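The Honey Thief of Dusik

I moved to Dusik for the quiet, so you can imagine how thrilled I was to find out in my first month that somebody was stealing bees. Whole hives of them, lifted off their stands in the middle of the night and driven away!

I write from a small rented room at the top of the hill, and for most of that winter the thefts were all anyone wanted to talk about when I came down for bread. Fruit, shelves, the rent, the weather, we always got back to the bees in the end.

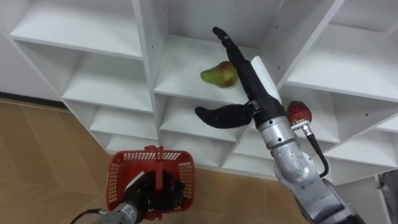
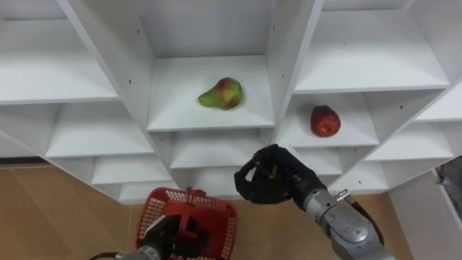

A pear on a white shelf, in both of these.
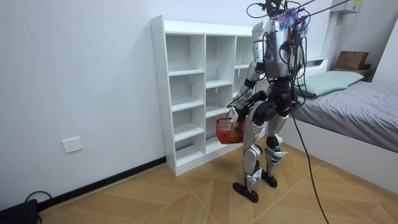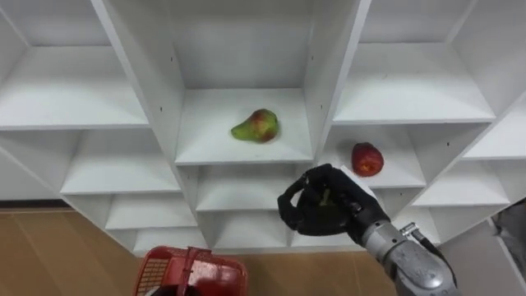
Thirty hives and a flatbed

The biggest loss was Edeltraud Fuchs's. She has kept bees on the slope behind the Postma orchard for most of her adult life, and one Friday in December she walked up to check on them and found 30 bare stands in the grass. She told me she stood there a good long while before it sank in. Then she went home, put the kettle on and called the sheriff's office.

"They asked me if the bees could have left by themselves," she said. "I told them sure, and they took the boxes with them."

Winter is a smart time to do it, if you're that sort of person (I'm not, I get stung just looking at a hive). The bees are clustered up tight and barely moving, so you strap the lids down, load up and go. By spring those same colonies can be rented out to growers for pollination, and a grower in a hurry doesn't always ask where the boxes came from. Edeltraud was getting 190 dollars a hive for the season, so do the math and you can see why she was furious.

A brand under the paint

The break came from Flekora, a farming town two valleys over. A grower there had taken on a batch of freshly painted hives from an outfit calling itself Zomar, and he noticed the paint was still tacky. Who paints a hive in the cold? He scratched at one with his thumbnail and found letters burned into the wood, E.F., plain as anything.

Deputies went out to the Zomar yard the next morning. They found a flatbed, a lot of gray paint and a notebook in which the man running the place had written down every frame of comb he'd taken, 1,211 in all, in very tidy handwriting. He was arrested before lunch. He has since pleaded guilty to the Dusik thefts, and he's waiting to hear about two others he says he had no part in.

Edeltraud got most of her hives back, though several colonies were dead and she had to start those over from splits. She keeps a chain across the track now and has trackers tucked inside a few of the boxes. She wouldn't tell me which ones, and I did ask twice. She sent me home with a jar of the dark stuff from the orchard side, and I'd eaten half of it by the weekend.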